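Parix Brown Kraft Table Roll
Soser Paper & Packing Supply

Plain brown kraft on a roll, for covering tables, benches, floors, parcels, whatever. Smooth one side, slightly smoother the other side if you look hard. Uncoated. Our best selling roll three years running.

IN STOCK - ships next working day
Price last updated 3/8/21

Choose your width:
Narrow - 18 in
Standard - 30 in
Wide - 36 in
Extra wide - 48 in (freight only, see below)

Choose your length:
76 ft
800 ft
1,000 ft

Note the 76 ft roll comes in Standard and Wide only. We get asked for a short Narrow every week. Sorry, the mill won't cut it.

What it's good for

Craft tables, school art rooms, church suppers, market stalls, packing benches. Under a paint job. Under a messy toddler. Wrapping books. Sewing patterns - lots of pattern people buy the Wide, they like that it takes pencil and doesnt slide around much. Menus for a casual place, write the specials straight on the table.

Not good for: anything that stays wet. It's paper. A spilled glass is fine if you blot it. A leaky planter is not fine. For wet work get the Mok coated roll instead, costs more, worth it.

Specs

Weight: 50 lb standard, 60 lb heavy
Color: natural brown, may vary from batch to batch
Finish: uncoated, machine smooth
Core: 3 in cardboard
Print: takes marker, pencil, rubber stamp, poster paint. Fountain pen will bleed
Recyclable: yes if clean
Direct food contact: not rated, put a plate down

Which weight?

50 lb for most people. Folds easy, tears clean, cheaper. 60 lb if folks will lean on it all day or you drag boxes across it. The 60 does hold a crease harder so if you fold it for storage the lines will stay. Roll it back up instead.

If you're not sure, order the sample pack. 9 sheets, both weights, plus a piece of the Mok coated. Sample cost comes off your first roll.

Getting it flat

Most common question we get. Paper that's been tight on a roll wants to curl, specially the last stretch near the core. What works:

Pull off what you need plus a bit extra, a hand's width each end.
Roll it backwards on itself, loosely, curl side out. Leave it a few minutes.
Lay it curl side down.
Tape one short end under the table edge. Go to the other end, pull firm, tape that.
Smooth from the middle out with your forearm. Then do the long sides.
Still some ripples along an edge? Normal. Damp air does it. A few more bits of tape underneath and most of it goes.

Don't iron it on steam. Dry iron, low, with a cloth over, ok.

Tape: low-tack for varnished tables. Regular packing tape on a workbench. Packing tape on varnish will lift the varnish and we wont be paying for it.

How much do I need?

Table length + overhang both ends + a bit for waste. A 6 ft folding table with a nice drop takes 8 ft of paper. So the short roll does nine of those with a little left over. For width, measure the top, then decide if you want the sides to hang. Standard just covers a 30 in folding table with no drop. Wide gives you 3 in each side. Two strips overlapped is fine too, put the seam where nobody sits.

Cutters

Sikutis bench cutter fits Narrow, Standard and Wide. Bolts down, two screws, serrated bar. Does NOT fit Extra wide. The 1,000 ft roll in 60 lb is too fat for the Sikutis in any width - get the floor stand for that one. We had this wrong on the page until November, if you bought the pair before then call us and we'll swap the cutter.

Color on brown

Warm stuff sits well on it. Baskets, terracotta, orange, green leaves. White shows up sharp. Pale yellow marker more or less vanishes, use paint. 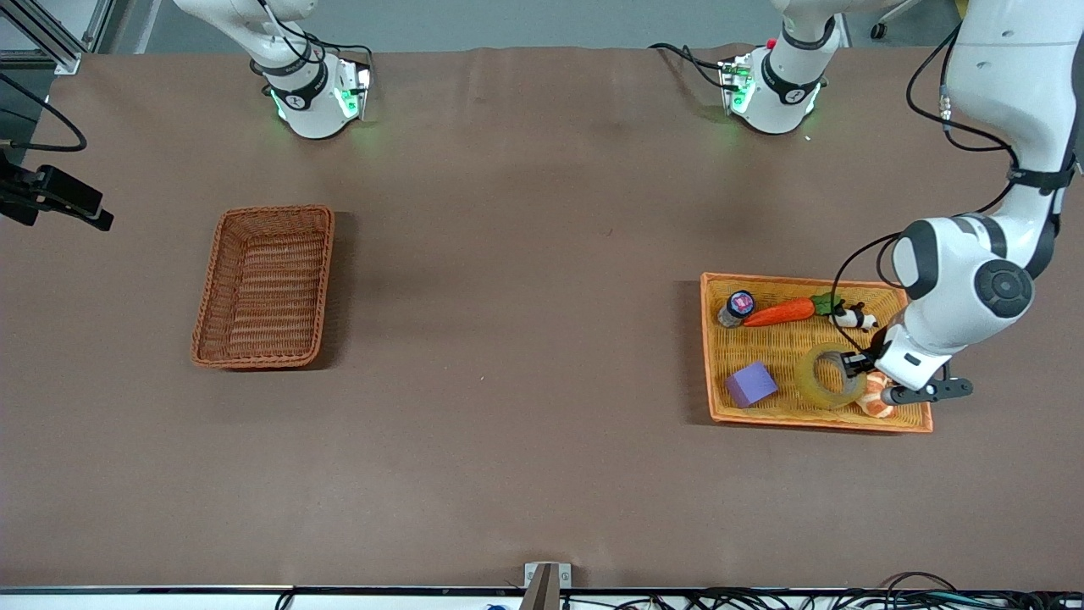

Shipping

Narrow, Standard, Wide - parcel carrier, boxed or sleeved. Extra wide goes freight on a pallet, add it to the cart and we email a quote before charging anything. Loading dock or liftgate? Tell us at checkout. Drivers will not carry rolls up stairs.

800 ft and up are heavy. Two people to lift. Check the ends when it arrives - a crushed core won't turn on a cutter. Photo of the damage within five days and we send another.

Returns

Unopened, 30 days, you pay shipping back. Opened rolls no. Cut lengths no. Sample packs no but they're cheap.

Buying a lot

Five rolls or more, mixed widths ok, price drops in the cart by itself. Schools and churches can pay by purchase order, upload it at checkout or email it over. Please put the ship-to phone number on the PO, half of them come without and everything stalls.

Also see
Mok coated roll, brown or white
Sikutis bench cutter
Sikutis floor stand
Parix white table roll
Low-tack tape, 1 in and 2 in
Sample pack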